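**Kildale, Fri 29 August.** Keleo has issued a revised service schedule for the towel-handling cell at its Kildale site. The schedule covers one arm, one parallel gripper and the cloth-covered work table.

Finger pads are now checked every 100 cycles. The gripper is parked open above the table for the check.

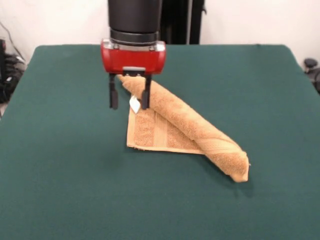 *Gripper open over a part-rolled terry towel, Kildale cell.*

Grip force is reset after every pad change, using a corner pick as the test.

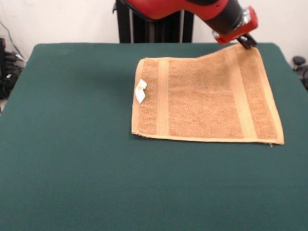 Force settings are stored per fabric, and terry has its own entry. A pick at the upper right corner, with the fingers closed on the cloth and the corner just clear of the felt, is the reference position. The limit is 242 picks per pad set.

Finger height is then set over rolled material, with the fingers apart.

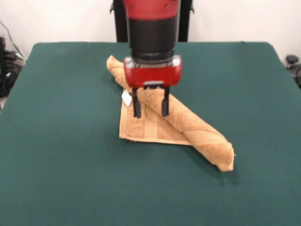
## Cabling and overhead view

Cable inspection moves to a six-week interval. 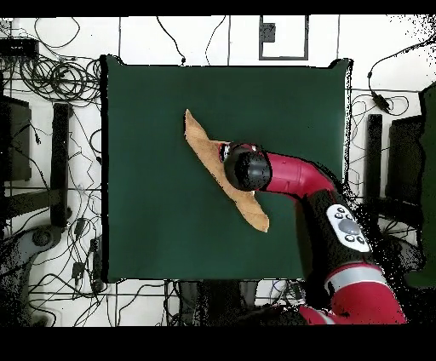 Floor runs are inspected before arm joints. The coiled cables beyond the table are checked first, followed by the thinner leads crossing the white floor. Connectors are reseated with the arm powered down.

Flestcombe supplies spare pads under part reference 348.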